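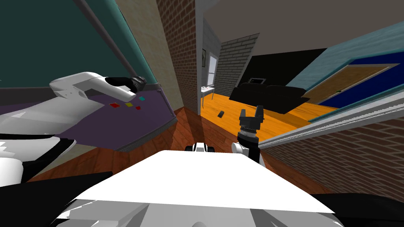 ¿Puede un robot recoger tu cuarto?

8 dic 2023 | Imprimir | Enviar por e-mail | 17 comentarios

Seguro que alguna vez, mirando el suelo lleno de piezas y calcetines, has pensado: «¡Ojalá tuviera un robot que hiciera esto por mí!». Pues mira, no eres la única persona que lo piensa. Hay gente mayor, con bata y sin bata, que lleva muchos años dándole vueltas a lo mismo, y hoy te voy a contar hasta dónde han llegado (y por qué, de momento, te toca seguir recogiendo a ti, lo siento mucho).

Empecemos por algo pequeñito: coger un cubo. Uno rojo, por ejemplo, que está en una mesa al lado de otro amarillo. Tú alargas la mano y ya está, lo tienes, y a lo mejor mientras tanto estabas hablando con tu hermana o pensando en la merienda. Un robot lo tiene bastante más complicado. Primero tiene que saber que aquello es un cubo y que no forma parte de la mesa. Luego ha de calcular a qué distancia está, llevar el brazo hasta allí sin chocar con nada, abrir la pinza, cerrarla con la fuerza justa y levantar. Si aprieta poco, el cubo se cae. Si aprieta demasiado y en vez de un cubo es un tomate, ¡ya te imaginas la ensalada!

Los robots aprenden muchas de estas cosas en mundos de mentira, dentro del ordenador, que se parecen un poco a un videojuego. Hay mesas, paredes, puertas, hasta sofás, y un robot dibujado que puede equivocarse todas las veces que haga falta sin romper un solo plato. A eso se le llama simulación. Los colores suelen ser rarísimos: una mesa morada, una pared azul claro, un suelo naranja... Cambiar los colores de una habitación a otra puede ayudar al robot a no acostumbrarse a una sola cocina, igual que tú sabes lo que es una silla aunque sea verde, de tu abuela o del colegio.

En el taller de Huttunen, Saimi Miettinen y su compañero Urho Kinnunen le pusieron a su robot, que se llama Zornik, una tarea que parece de guardería: amontonar cubos. En mayo lo intentó 682 veces en el ordenador. Cuando por fin le salía bastante bien, lo probaron con un brazo de verdad y cubos de verdad, y el primer día consiguió hacer la torre 20 veces de 108. «A mí me pareció un día estupendo», cuenta Saimi, que es de esas personas que se alegran con poco. Urho se pasó la tarde recogiendo cubos de debajo de los muebles.

¿Y por qué le costaba tanto, si en el ordenador ya sabía? Pues porque el mundo de verdad es más desordenado que el de mentira. Los cubos resbalan un poquito. El sol entra por la ventana y cambia los colores. El brazo pesa, y al parar tiembla una pizca. Todas esas cosas chiquititas se van sumando, y una torre es muy delicada, como sabes de sobra si alguna vez has hecho una encima de la cama.

Entonces, ¿no hay máquinas que ayuden en casa? ¡Claro que las hay! La lavadora es una, aunque estemos tan acostumbrados que ya ni la miramos. El lavavajillas es otra, y también están las aspiradoras redondas que van dando paseos por el pasillo. Lo que pasa es que cada una sabe hacer una sola cosa. La lavadora lava de maravilla, pero no va a buscar los calcetines debajo de tu cama, ni los tiende, ni los empareja – y emparejar calcetines es dificilísimo, te lo digo yo.

En las tiendas y en los almacenes ocurre algo parecido. En Toltthorpe, un almacén donde trabaja Eetu Riihimäki, un brazo mueve cajas que son todas iguales y que llegan siempre por el mismo sitio, y lo hace casi sin despistarse. Pero si llega una bolsa blandita, de esas que se doblan, el brazo se para y avisa a Eetu con un pitido. Él la coloca con la mano y sigue con lo suyo.

Con las cosas blandas les pasa eso a muchos robots: una camiseta nunca tiene la misma forma dos veces. Haz la prueba. Tira una camiseta encima de la cama, fíjate bien en cómo ha quedado y vuelve a tirarla. ¿A que está distinta? Pues imagínate tener que explicarle a una máquina por dónde se coge.

Si quieres sentirte robot un rato, ponte unas manoplas de cocina, cierra un ojo y pide a alguien que te deje cuatro cubos en la mesa. Intenta apilarlos usando una sola mano y sin doblar los dedos. Después cambia los cubos por un calcetín e intenta doblarlo. Yo lo probé con mi sobrino y él me ganó por mucho.

Todavía no sabemos cuándo habrá un robot capaz de recoger un cuarto entero, con sus cuentos, sus lápices sin tapa y la galleta que se quedó detrás del cojín. Hay quien cree que falta poco y hay quien cree que falta mucho. Mientras tanto, puedes empezar por los calcetines.

Compartir (20) | Imprimir | Enviar por e-mail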